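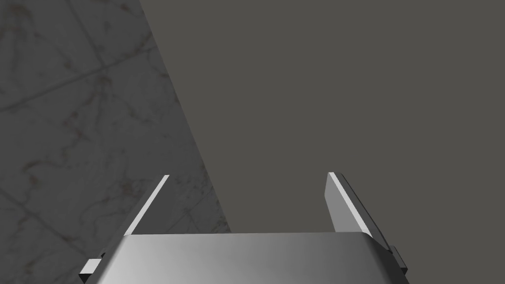

Que a la novela romántica histórica le sobran bailes y le faltan oficios fue lo que reprochó al género una lectora en el encuentro abierto que Isitz celebró en marzo, y añadió que ella seguiría leyéndola igual, pero que agradecería ver alguna vez a los protagonistas trabajando. La editorial recoge esa petición en Los inviernos de Stimton, la nueva serie romántica que llega a las librerías este otoño y con la que inaugura su colección de ficción sentimental de época.

La serie constará de seis novelas independientes, ambientadas en la misma ciudad portuaria y unidas por personajes secundarios que pasan de un libro a otro. Cada entrega se centra en una pareja distinta y cierra su historia, de modo que los títulos pueden leerse sueltos. Isitz recomienda, no obstante, empezar por el primero, La imprenta de Stimton, donde se presenta a la familia dueña del taller y se plantea el pleito por la herencia que recorre toda la serie en segundo plano.

La imprenta de Stimton arranca en enero de 1862. La protagonista ha enviudado y hereda un taller con deudas, un encargo a medio componer y un socio al que no conoce. Él regresa del extranjero convencido de que el negocio se va a vender y descubre que ella ha firmado ya con un nuevo cliente. Durante el invierno los dos comparten mesa de trabajo, pruebas de imprenta y un cuarto mal calentado sobre el almacén. La relación avanza despacio. El primer beso no llega hasta bien pasada la mitad del libro, y las escenas íntimas, que las hay, están concentradas en el último tercio.

La segunda entrega, La casa del práctico, se publicará cuatro meses después de la primera. Parte de una situación muy querida por las lectoras del género, la del enamoramiento del mejor enemigo de la familia, y traslada la acción al puerto. El tercer título está en fase de corrección y los restantes se anunciarán más adelante. La editorial no facilitará de momento sus argumentos para no adelantar qué personajes secundarios pasarán a primer plano.

La autoría de la serie se mantiene en reserva por deseo expreso de quien la escribe. Los libros aparecerán firmados únicamente con el nombre de la colección y no habrá entrevistas ni actos de firma. Las peticiones de los medios sobre el contenido de las novelas serán atendidas por escrito a través del departamento de prensa de Isitz.
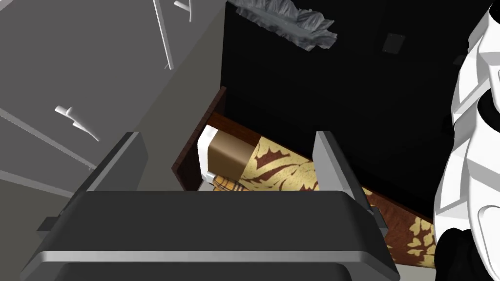 Pinza gris sobre un cajón abierto con interior de madera. Imagen generada por ordenador.

La primera edición de La imprenta de Stimton tendrá una tirada de 1000 ejemplares en rústica con solapas. Incluye un plano de la ciudad, un árbol familiar y una nota final sobre las licencias históricas que se toma el relato, entre ellas el adelanto de varios años en la llegada del alumbrado de gas a los muelles. El libro electrónico saldrá a la venta el mismo día que la edición impresa. El audiolibro, en lectura a dos voces que alterna los capítulos de ella y los de él, está en producción y se distribuirá a través de la plataforma Stostus.

Isitz ha publicado hasta ahora sobre todo novela policiaca y libros de viajes. La incorporación de la novela romántica responde a las peticiones recibidas de librerías y clubes de lectura, en particular los de Lamptey, donde la editorial tiene su sede. El equipo leyó manuscritos durante todo el invierno pasado y eligió este proyecto por dos motivos: estaba planteado como serie desde el principio y las primeras novelas ya se encontraban terminadas. La editorial quiere evitar las esperas largas entre entregas, una de las quejas más repetidas entre quienes siguen este tipo de sagas.

La colección admitirá también títulos sueltos y autoras y autores en otras lenguas. Las propuestas en castellano podrán enviarse a partir de noviembre mediante el formulario de la página web de la editorial, con una sinopsis completa, desenlace incluido, y los tres primeros capítulos. No se aceptarán envíos en papel. Tampoco se valorarán obras sin un final feliz o, al menos, esperanzador para la pareja protagonista, requisito que la editorial considera propio del género y que figura en las bases.

La presentación de La imprenta de Stimton tendrá lugar en octubre en la biblioteca pública de Lamptey, a las 19.00 horas, con entrada libre hasta completar aforo. Se leerá el capítulo inicial y se abrirá después un coloquio. Quienes asistan podrán adquirir el libro allí mismo antes de su llegada al resto de librerías. Los clubes de lectura que deseen trabajar la novela pueden solicitar a Isitz una guía gratuita con preguntas para el debate, una cronología de los hechos narrados y un pequeño glosario de términos de imprenta.

Los medios de comunicación y blogs literarios pueden pedir ya ejemplares de prensa, en papel o en formato digital. La editorial ruega que las reseñas no se publiquen antes de la fecha de salida y que no revelen la identidad del remitente de las cartas, que se descubre en el penúltimo capítulo. Hay disponible un dosier con la cubierta en alta resolución, un fragmento de reproducción libre y la ficha técnica del libro.

Contacto para medios: departamento de prensa de Isitz, Lamptey. Horario de atención, de 9.00 a 14.00 horas.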